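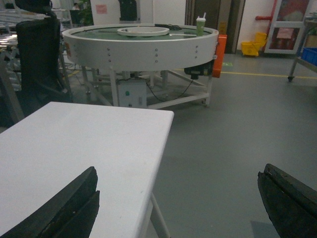 The round turntable, with the gripper's fingers open wide

Print this item | E-mail this item

My week with my hands in the grips

I'd promised Bhavana Pinto I would only watch. That lasted until Friday, when she strapped me into the teaching rig at our Pillstead site and told me to put something in a bin.

If you haven't been down to see it, the Marar project is all about teaching by showing. A person holds a pair of grips, the robot copies whatever the person does, and everything gets recorded, cameras and all. You do the job again and again, they keep the good goes and throw out the bad ones, and the robot learns from the pile. Bhavana wants 500 good goes at each job before she'll let anyone near the training button. I asked if she'd take 48 and she laughed at me.

My first job was the steel rack with the blue bins. Pick up a small object, reach in past the bars, let go over the right bin, come back out without clouting anything. Sounds like nothing! But you're working from the robot's viewpoint, and polished steel is a horrible thing to judge distance against, with all that blue bouncing about in it. 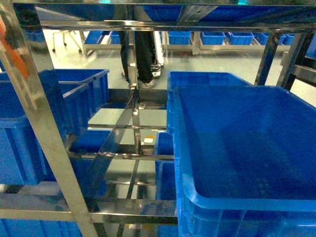
So I went in far too slowly, and Bhavana kept saying "just do it like you'd do it at home", and at home I'd simply lob it. She was right, though. If you hesitate, the hesitation goes in the recording, and the robot will quite happily learn to dither. She showed me one of the early recordings where someone at Lellberg had stopped halfway to scratch their nose (the arm went up too, very politely).

I managed 12 keepers before lunch. The regulars do far more than that and chat the whole way through.

In the afternoon we went over to the white table, where the open box lives. It's a much kinder place to start and I wish I'd been put there first: flat top, plenty of elbow room, nothing shiny to bump into. The trick is to shift the box a little between goes, otherwise the robot only ever learns one spot and sulks when things move. I kept forgetting, and had to be reminded by a voice behind me going "box!".
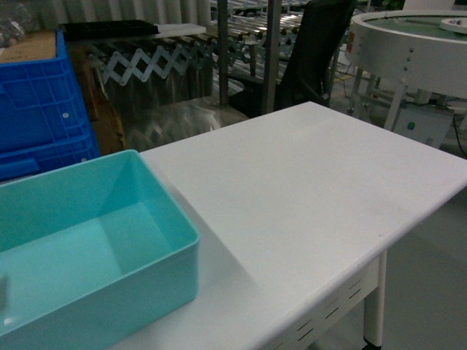 What I got wrong

Squeezing, mostly. The Vustetti grips have a trigger for the fingers, and I held mine as if I were hanging off a cliff. You only need a light touch, and my forearm let me know all about it on the drive home.

Looking down at my own hands was the other one. They're no use to you! Watch the fingers on the screen and forget you've got any others.

And I rushed the letting go. With a little red cube you want to get down low inside the bin, open, wait a beat and then lift. I was opening on the way down and hoping for the best, and Bhavana had a special sort of sigh for it.

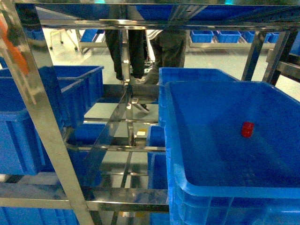 By the end of the day I'd got up to 18 in a row that she was willing to keep, which I'm prouder of than is quite decent. Two of the Lellberg lot are coming over in June to have a go at the turntable, and there's room on the rota for anybody else who fancies it. No experience needed, I'm living proof. You get a proper break every half hour and the biscuits are decent.

Put your name on the sheet by the kettle, or catch Bhavana, who'll have you in the rig before you've got your coat off.

Print this item | E-mail this item

Recent items
Lellberg open afternoon: what to bring
New grips from Vustetti, and where the old ones went
Marar project: why we keep some of the bad goes
Pillstead car park, again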